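Pouch Swap at Jikuvside, back in January

The pouch swap is on again, and we couldn't be happier! Last time 349 of them changed hands in one afternoon, everything from pencil cases to proper wash bags, and people were still nattering over zips and linings when the hall lights went off. Bring up to 5, clean and with a zip that runs, and take the same number home.

Extras are very welcome too. A bow in red-and-white gingham, a fuzzy green charm shaped like a ring -- little things like these make a plain grey-green pouch so easy to spot at the bottom of a sports bag, and they cost pennies if you raid the scrap box. 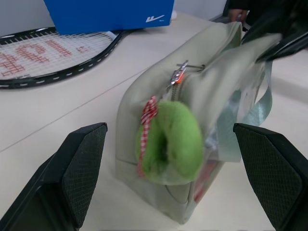

Khải Ông would like to see a mending corner this time, as stiff zips were the one let-down last year and a rub of candle wax sorts most of them. We love that idea. Bring a candle stub, a needle and any ribbon you can spare, and Đức Lục will set up a long table by the door.

Doors open at ten. Swap tokens are at the Leltum desk now, and there are 500 to give out, so do pick yours up early. Tea and buns as usual!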